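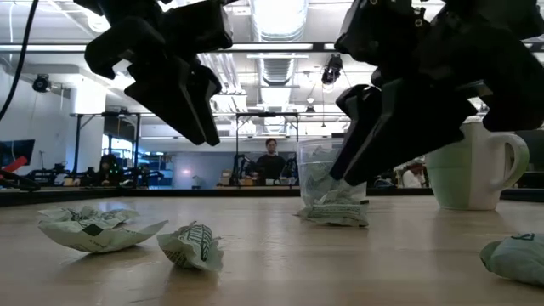
Table Tidy: the small stuff gallery

Welcome back to the Trikcombe share-space gallery! This month is all about the humble after-snack clear-up, my favourite two minutes of the day (yes, really). Big tables get all the love, but I reckon a light timber top with the crumbs gone and the wrappers gathered is just as lovely as any fancy kitchen. Grab a cuppa and have a scroll.

The clear cup trick
A see-through disposable cup makes a brilliant little bin. Pale green and white wrappers go in crumpled, you can see at a glance how full it is, and the whole lot walks to the rubbish in one trip. I love how it looks with all that green showing through!

The stragglers
There are always a few left lying about on the wood. Some are big floppy sheets, some get twisted into tight little bundles, and one always seems to drift right out to the edge. I do the big flat ones first and squash them down, then poke the small ones in on top.

The mug stays
White ceramic, a hint of pale green up top, good round handle. It matches the wrappers beautifully, which makes me happier than it should. Mugs get moved last at our place, in case somebody still has a mouthful of tea to finish.

The wood itself
Smooth, light in colour, with a faint grain and a soft shine from the overhead lights. After the paper's gone I give ours a once-over with a damp cloth and a dry one straight behind it. We use the Plamia cloths from the cupboard next to the sink, and they come up a treat after 300 washes or so the packet says (we're on our third lot, so we'll see!).

Next month: the Hoarau shelves, and what on earth to do with odd lids.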